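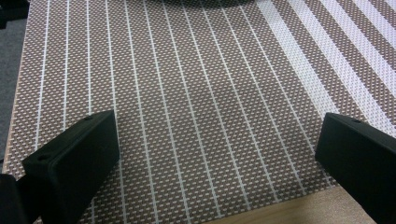
Photo: Kornél Pintér / Pratau

People wanted for gripper comparison, 2 sessions each, August

Pratau is looking for 40 people to try out hand-held grippers for us. Paid. No experience needed, we mean it. If you've never held one of these things, even better for the first group.

What we're doing: comparing three sets of fingers on the same hand-held tool. Flat pads, which is what we use now, plus two new sets from the Zondimik shop. Same tasks, same objects, you switch fingers halfway through. We want to know which ones people get along with before we put any of them on the arm.

What you'd do
Pick up household stuff with the tool and put it down where asked. Kitchen things mostly – knives, utensils, pans, cups. Some table setting. Short break, then fill in a form (one page, Ottó promises). Second session is the same with the fingers in a different order.

Each session is three hours including breaks. Both have to be in the same week, sorry, no way around that one. 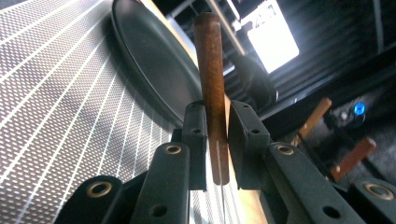 Knife by the handle.

Who we need
– 18 or older
– OK standing for most of a session
– both hands usable, left handers VERY welcome, we have six signed up and need more
– comfortable handling kitchen knives with a tool
– no hand or wrist injury in the past year

Glasses fine. Long sleeves not great, they catch in the linkage. Closed shoes please.

Recording: the tool has a camera on it and it runs the whole time. It points at the fingers and whatever you're picking up. We keep the video and the finger positions, and your name gets stored seperately. You can stop at any point and still get paid for that session.

Pay is per session, by bank transfer, end of the month. Ask Erzsébet for the current rate, it's going up and I don't have the final number yet. Bus fare covered, keep the ticket.

Where: Fülöp building, second floor, ring at Pratau. Elevator works again. Bike racks in back.

To sign up, write to Krisztina Barta at the Pratau front desk with your name, which hand you use, and two weeks in August that would work. Put GRIPPER in the subject line or it ends up in the Bularell pile. Answers usually go out in a day or two – if you here nothing in a week, write again.

Already did the spring round? You can't do this one, but Ambros Kuster is keeping a list for the arm trials later on, so ask to be put on it.

Posted 13/03/2025. Open until all the spots are gone.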